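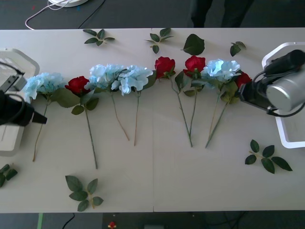
How does the planner decide which stem to take first when the stems lie across each other? It scores every stem by how much of it is free and how far the gripper must travel, and it takes the best score. After each pick it looks again and makes the list new.

This was my first question to Liis Jõgi during the open day at Bestbridge, and she answered it with the flowers on the table before us. Hydrangeas and roses are used there because the heads hide the stems, and two roses whose stems cross near the ends are a good test for the software.

The perception part is called Flukevitz. It gives each stem as a curve of points, and loose leaves get their own class, so the planner may ignore them. The two arms share one plan -- before, each had its own, and they waited for each other too often. Ojārs Rimkutė showed us the replay tool, where one can stop a failed pick and read the joint commands line by line. They keep 1,000 of such failures and run all of them again before a new version goes out. The last run took 610 seconds.

I asked if the visitors may try the tool at home. In August perhaps, said Liis, when the licence is decided.

Category: Visits, Robot software
Last updated: Feb 9, 2023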